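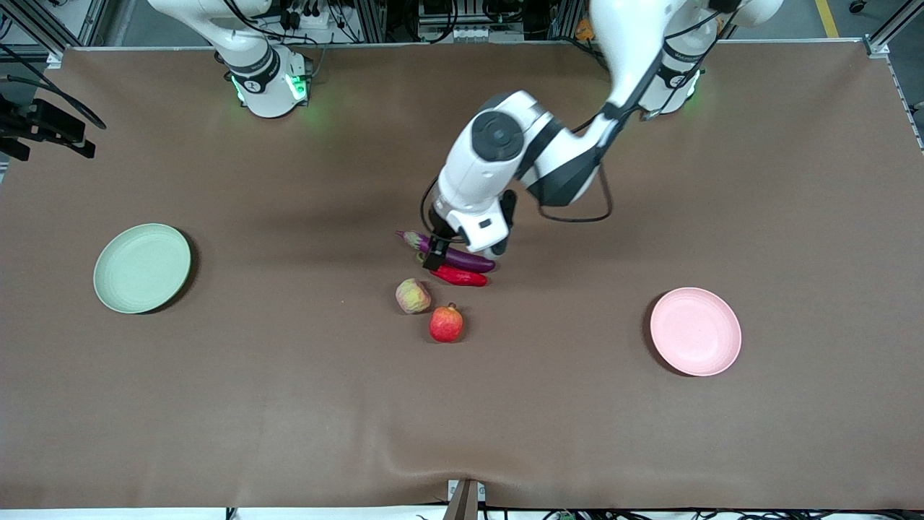

Fig. 1. Artificial produce on the brown cloth, eggplant and red chili nearly parallel.

28 December 2021. Workshop notebook, Motovstead, table setup and props.

Entry covers the cloth, the plates and the artificial produce. B. Gallardo and myself (T. Åberg) present. S. Soler read it over afterward and his remarks are worked in.

Cloth. Brown fabric, same one since July. It hangs well enough at the corners but will not lie flat toward the front. There is a sag and a fold near the lower center, by the small dark metal bracket at the front edge. Smoothing by hand from the back moves the slack forward and the fold comes back in the same place. Baltasar wants to iron it. I would sooner take the bracket off, pull the cloth tight and refit. Not done today. Wrinkles elsewhere are minor and I am leaving them.

Color. The brown was chosen over the gray piece from Wivelitz, which showed lint. Purple on brown is lower in contrast than I would like, particularly along the underside of the eggplant where its own shadow falls. Red on brown is fine. If the cloth is replaced, try something lighter but keep it matte.

Produce. Four pieces out, with two round plates. Notes on the two long ones only:

Eggplant – long, slender type, green stem end. Length by tape 51 mm more than the chili. Surface is smooth and picks up dust from the cloth, wipe with a damp rag, no solvent. Stem end left, body running to the right on the diagonal.

Chili – glossy red, small green cap, also at the left. Set just in front of the eggplant and nearly parallel to it. The gloss gives a highlight under the overhead lamps. Severino suggests dulling it with fine abrasive. I am against this until we have a spare, as the finish cannot be put back.

Spacing. The two long pieces are too close together. With the eggplant held near its middle there is little room on the chili side. Next layout: move the chili forward by one finger width and leave the eggplant where it is. Do not turn either piece, otherwise the comparison with the earlier layouts is lost.

Plates. Keep both out for now. Begoñe asked whether they should be swapped for the shallow pair from Ekstead. No objection, but the change goes in as a separate entry and not on the same day as a cloth change.

Storage. Produce goes back in the lidded bin, shelf label 1683, long pieces on top. The chili cap is glued and has come off before when something heavy was put on it. Glue is in the drawer marked Mao (old label, ignore it).

Open items
Refit cloth at front bracket – Gallardo
Ask M. Figueroa for the price of a second chili, same supplier
Two strips of matte tape under the back edge of the cloth, to see if it stops creeping
Lint roller is nearly used up

Layout sketch is on the facing page, drawn from the front of the table. Left and right in this entry follow the sketch.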